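Project report: the Etidari arm kit, is it any good for a classroom
Yanti Tuhumury and Kári Overgaard
Brestmont, Intro to Automation, group project
January 5, 2021

1. What we did

We reviewed the Etidari desktop arm kit. The class got to pick between a sensor pack and an arm and we picked the arm. The question was simple: could two students with no robot experience build it, get it running and do a sorting task before the end of the project period. Short answer, yes mostly. Long answer below.

Kári did the build and wiring. Yanti did the software and most of this report. Both did testing.

2. The kit

You get a bag of white 3D-printed parts, servos, a control board, cables, screws. Printed booklet, 33 pages. Mail order from a reseller called Zunness. Arrived fast, box a bit crushed, nothing broken.

Screws are bagged by size but the bags aren't labeled. Big complaint. Kári measured them with a ruler and wrote on the bags with a marker, which took most of the first session. The booklet says "use the short screw" in places where there are 2 short screws that could fit. We guessed wrong on the shoulder and had to take it apart.

Printed parts are decent. A few holes needed cleaning out with a small file. Gripper fingers are stiff and don't bend under load, good.

3. Build

Steps in order:
Base and first servo. Easy.
Shoulder. Built twice, see above.
Elbow and wrist. OK.
Gripper. Fiddly, the fingers have to be lined up with the servo at its middle position and the booklet only mentions this AFTER you tighten everything.
Board and cables. Cable for the wrist is barely long enough. If you route it the way the drawing shows it pulls when the arm reaches out. We gave it more slack and the pulling stopped.

Centering the servos before assembly should be step one in the booklet. It's on page 33, the last page, under tips.

4. Software

The kit works with a program called Mangundap. Free download, runs on the school laptops, no admin password needed which was a relief. You drag the arm around on screen or type in joint angles, then save positions and play them back as a list.

Good: saving positions is quick, playback is smooth at low speed.
Bad: no undo. Yanti lost a whole list of positions by hitting Clear instead of Close, they are right next to each other. Save often.
Also bad: the error messages are just numbers. We kept getting error 762 and the booklet has no list of them. Turned out to be a loose plug at the board. Pushed it back in, error gone. Would of been nice to know.

5. Test task

We wanted something cheap with clear positions so we used a LEGO baseplate and bricks. The studs work like a grid, so you can say exactly where a brick should go and see if it's off. Dark gray bricks make a border around the work area. The bricks to be moved are orange-yellow, white and black, stacked up a little so the gripper has something to hold on to.

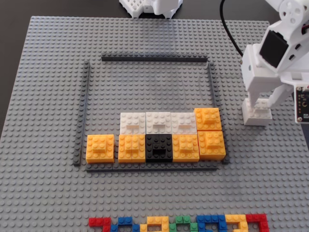

Picking up was the easy part. The gripper closes evenly and once it has a brick it doesn't drop it. Placing is where it gets hard. A brick has to sit on the studs straight or it won't press in, and a small error at the base is a big error at the finger. At full speed the arm overshoots and wobbles. At the slow setting it was a lot better but then everything takes forever.

Bricks close together were the worst case. The fingers need room on both sides, so the one next door gets nudged. We changed the order, outside bricks first, and that helped. Leave gaps if you can.

Second problem, pushing down. The arm isn't strong at full reach. Close in it pushes bricks on fine, far out it just sort of leans on them. Move the baseplate closer to the base before you start and write down where it goes, or tape it. We didn't tape it at first and had to redo all the saved positions after somebody bumped the table.

6. Would we recommend it

For a class, yes with some warnings. Building it taught us more then using it did. The hardware is fine for the level. The booklet needs a rewrite and the software needs an undo button. Groups of 2 is right, a third person would have nothing to hold.

Not good for anything that needs real precision or heavy parts.

7. If we had more time

Try a camera so the positions don't have to be saved by hand. Longer wrist cable. Rubber on the fingertips. Kári also wants to reprint the base wider, file is on the class drive if the next group wants to try it.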